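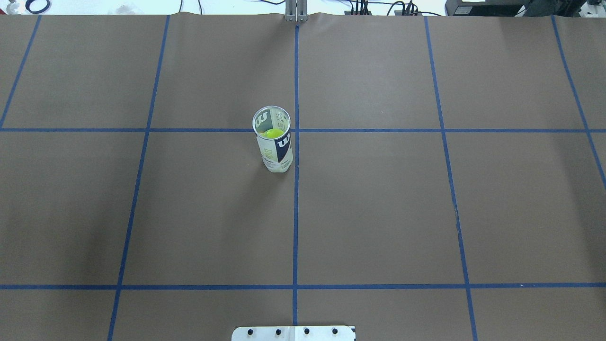 Handout 3: Re-papering and taping the Durnar cell

This is my favourite job in the lab, and by the end of the session you'll be able to do it in almost 60 minutes!

1. Park the arm and press the stop before anyone leans over the table.

2. Check the four bolts on the base plate. If one turns by hand, call Leonilde Matos over and don't tighten it yourself.

3. Roll out fresh kraft paper and smooth it from the plate towards the back. A few ripples along the far edge do no harm.

4. Lay the centre strip of blue tape first, then the other uprights, then the 2 cross lines. Pull each strip tight before you press it down (it's lovely when they land dead straight).

5. Stand the tennis ball can in its cell, clear of the tape, and run the Fulen check. Write the offset in the log to the nearest 2 mm.

Bring your log sheets to the Aguiar room next time.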